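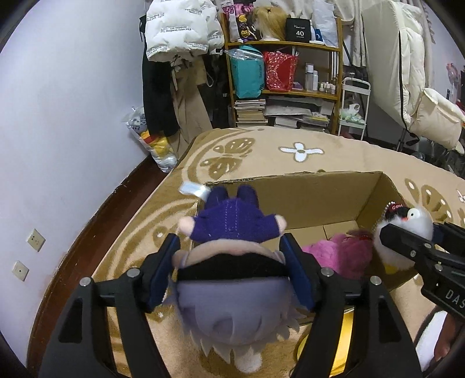
Holding soft toys over a cardboard box with two hand-held grippers, one doll and one penguin.

Home > Workshop > Club tips > Grippers

Tips for practising with hand grippers, from the Cusard robotics club

Our club collects practice runs at home, because the school room is closed after four. My partner Tolera Birhane and I have now made 110 runs with soft toys. These are the small things we learned, and I hope they save you some evenings.

Use a box with low walls. Ours is around 7 inches high. Fold the far flap down flat before you begin, otherwise it stands up again in the middle of a run and catches the fingers.

Hold a doll by the middle. If you take it by the hair, it turns slowly and you must wait until it stops. With long shaggy hair, look that no threads lie between the pads.

Small toys with a chain or a paper tag are more difficult than they seem. Close the fingers on the body and let the tag hang free. If the tag is inside the grip, the toy can slip out when you lift it.

Work on a rug. Toys fall often, and on the bare floor our light ones slid under the furniture. A patterned rug is fine for the person, but put the box in the same place each time. We mark the corners with thread.

Two people, one box: agree who goes in first. Tolera says "in" and "out" aloud. It felt silly for one evening and now we do it without thinking.

Wipe the pads with a damp cloth after each session and leave them open to dry. Plush leaves a fine dust, and you notice it only when the grip becomes weak. Check the screws at the same time, by hand, not with force.

Stop after 90 minutes. Our later runs were always the worst ones, and the wrist is sore next morning.

The notes for the November meeting go to Letay Gebremichael.

Related tips
Storing soft toys between sessions
Labelling boxes for the Vakbridge round
How to mend a split seam
Quiet tasks for small flats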